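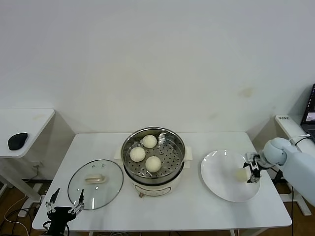

Steamed buns, right arm, our bench in Hastham.

1/ This February I am rewriting the grasp planner in Meltis. The old one closed the fingers to one fixed width, and a bun is soft, so the width was always wrong for some bun.

2/ Now the planner gives only the approach pose. Closing stops on motor current, checked every 80 ms.

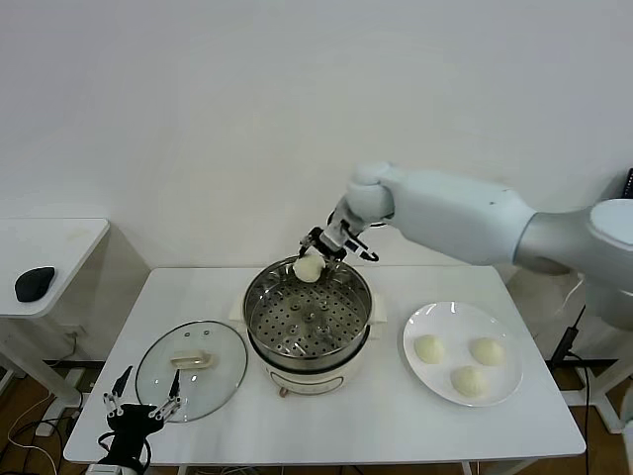 3/ The steamer rim is the harder part. I add a waypoint 64 mm over the tray before any sideways move. Planning time went up to nearly 220 ms, I can accept it.

4/ Siamak Babaei wrote the current filter, thank you! Next I will clean up the logging.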